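# The big black thing by the counter

9/20/21
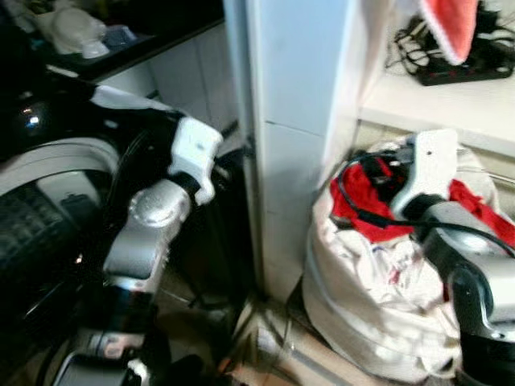 Why do kitchens that cost so much to redo still end up with wires all over a shelf? The people who draw them up plan for cabinets and countertops, and treat plugs as somebody else's job.

I have been hearing about the "calm kitchen" for 7 years now, mostly from people with one to sell. Karim Hourani, who did the layout for my sister's apartment, charged her $900 for drawings and a talk about sight lines. The drawings are lovely. They show a white shelf with a bowl of lemons on it. They don't show a power strip, and a power strip with a tangle of black cables is what a white shelf gets in any home I have spent time in.

White is part of the trouble. White tile, white pillar, white shelf, and then every appliance on the market comes in glossy black with a silver band around the front. I don't know who decided that a shiny curve makes a machine look expensive. It makes it look like a car stereo from my high school years. Put it next to a tiled cabinet and your eye goes straight to it – and then to the crumpled white bag or container on the countertop, which you would otherwise have forgiven.

The usual advice is to hide things. Vokard sells a cable box for this, and Pelgate has a whole line of shelves with a lip at the back. I tried the Pelgate. The lip holds the cables in until you need one of them, and then you pull out all of them. So-ying Mok swears by hers, but she owns a kettle and a toaster and nothing else that plugs in.

Fabric is the other favorite. Hang something thin and white down the side of a pillar and the corner is supposed to look soft. Maybe. In a kitchen I would give it until October before it smells of onions, and I would like to hear from anyone who washes theirs as often as the magazines say.

What I would pay for is dull. Put 6 outlets at counter height, behind where the big appliance is going to stand, before the tile goes up. Anas El Ouafi, an electrician I trust, quoted me almost $100 per outlet and said hardly any of his customers ask. They ask him about under-cabinet lights.

My sister's lemons, by the way, are in the fridge. The bowl has phone chargers in it.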